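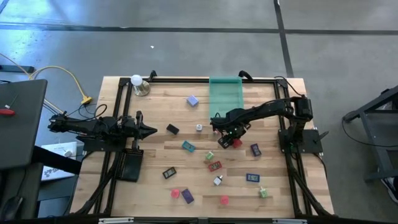 Week 2 handout: from "put the cubes in the bin" to joint commands

Welcome back! Last time we got both arms of the Fliltberg bench moving by hand. Now the fun part starts, where the software decides which arm goes where.

Perception first
The Ollar detector gives you a list: label, position on the table, confidence. Cubes and displays are both small and both come in bright colours, so colour alone will mix them up. Use the shape score as well. Try it on the pink cubes and the purple display before you trust anything else.

Picking an arm
Each object goes to the arm with the shorter path. Objects near the middle are the interesting ones! Both arms can claim them, so the planner locks a shared zone and lets one arm in at a time. Forget to release the lock and the other arm will wait forever (we've all done it).

Planning
The Quezada planner samples up to 3000 poses per move and keeps the best 15. Watch the lamp in the far corner and the slotted holder near the left rail. Both need to be in your collision model.

To do before the lab
- Run the grasp script on log 307 in the Grendgate simulator.
- Plot the gripper opening against time and mark where you think the cube is held.
- Swap the bin's position in the config and see which moves fail.

Bring your plots, even the ugly ones. Those are great to talk through.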